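About the Drarnside School Robotics Club

Home
About us
Club calendar
Joining
Contact

Drarnside School has offered robotics as part of its extended curriculum since the opening of the Boateng Building, and the Robotics Club is now among the largest of the school's societies. It is open to all pupils from Year 8 upwards. No previous experience of programming or electronics is required, and there is no selection test.

The club exists to give pupils regular, supervised practice in building and programming machines that carry out a physical task. Work is organised into projects lasting one or two terms. Each project has a written aim, a set of working rules agreed by the members at the outset, and a short report at the end, which is kept in the school library and may be consulted by later groups.

Where we meet

Meetings are held after lessons in the ground-floor workshop of the Boateng Building. The workshop has fixed benches, a soldering area with extraction, and a separate room for the robot arm. Pupils must complete the workshop safety course before using any powered equipment, and must repeat it at the start of each school year. Long hair is to be tied back and lanyards removed before entering the arm room. Bags and coats are left on the pegs in the corridor.

Members are placed in one of 2 groups. The Foundation Group follows a set course covering simple circuits, motors, sensors and an introduction to programming. The Project Group is for pupils who have finished that course or can show equivalent work, and it is this group that prepares the school's entry for the Wikell Challenge.

The Wikell Challenge

The Wikell Challenge is a yearly competition for school teams. Entrants are given a handling task and must produce a robot arm program that performs it without human help once the start button has been pressed. Teams are marked on the performance of the arm, on the clarity of their program and on a logbook kept throughout the year. A maximum of 400 marks is available.

The present task is the sorting and placing of balls. A ball must be found on a plain surface, picked up and set down inside a marked ring. Round objects are a demanding choice for a beginner's program: they roll when touched off-centre, and a grip that closes too quickly will push them away. The Project Group has approached the work in stages, beginning with finding the ball from the wrist camera, then positioning the open gripper over it, and only afterwards closing the fingers.

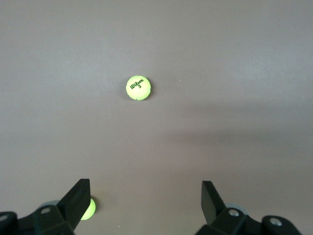 Project Group: tennis balls on the work surface, as seen from the wrist of the arm.

Pupils write their own code for each stage and are expected to explain it to the rest of the group before it is run on the arm. New code is first tried at reduced speed with a member of staff at the stop switch. Every attempt is entered in the logbook, including those that fail, together with the lighting used and any change made to the program. The group has set itself a target of up to 600 logged attempts before the logbook is handed in for marking.

Links with other schools

The club holds joint practice sessions with Clulside Academy, whose team also enters the Wikell Challenge. The two schools take turns to host. Programs are not shared between teams before the competition, but pupils are encouraged to discuss methods and to watch one another's trial runs. Travel to Clulside is by school minibus, and a consent form is sent home in advance of each visit.

Conduct and attendance

Members are expected to attend regularly and to inform the club office if they are unable to do so. A pupil who misses three meetings without notice may be asked to give up the place to someone on the waiting list. Equipment may not be taken home. Work saved on the workshop computers is backed up by the school, and pupils may ask for a copy at the end of the year.

Costs

There is no membership fee. The school meets the cost of parts, competition entry and transport. Families are asked to provide a hardback notebook and a pair of safety glasses, which can be bought from the school shop. Help is available on request and in confidence through the main office.

Joining

New members are admitted in September. Application forms may be collected from the main office or the Boateng Building reception and should be returned to either. Pupils who join the school during the year may apply at any time and will be offered a place when one becomes free.

Page last reviewed: 18 August 2025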